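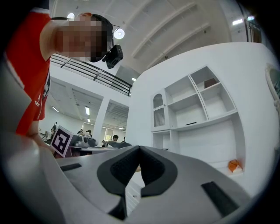 Print
E-mail

22 May 2026

I finally stayed up for Saturn, or meant to, and wound up giving most of the night to Jupiter's moons instead, and I don't regret a minute of it. Kadri had the 300 mm reflector set up on the grass at Bostby by the time I got there (she is always early, bless her, and always has tea), and the sky over the west side was as clear as I've seen it all May.

We caught Jupiter while it was still fairly low in the west. It was wobbling a good deal at first, like a coin at the bottom of a creek, but at 100 power it settled for a few seconds at a time and there were the two dark belts, plain as anything. Boris wanted to push the magnification up and we let him, and it turned to soup, and he put the old eyepiece back without a word.

Then we just watched the moons. I tried drawing them in the little notebook, with a pencil that was mostly stub, and I think I have Ganymede and Callisto the right way round but I'll have to check against the tables in the morning. I do love that they're whole places out there, with ice and craters and maybe an ocean under the crust, and from our patch of lawn they're four specks I could cover with a breadcrumb.

Ljubica read us part of the chapter she's been working through on Europa, by red flashlight, losing her place every other line. She and Arben got going on how thick the ice might be and whether a probe could ever melt its way down, and they were still at it when Jupiter dropped into the trees behind the Grileck road. I mostly listened. I'm slow with the physics but I like hearing people care that much about something so far off!

Got home very late with wet shoes. It's 26 miles and I had the window down the whole way to stay awake. Must remember to give Oskari his star atlas back, and buy batteries, and ask Kadri what kind of tea that was.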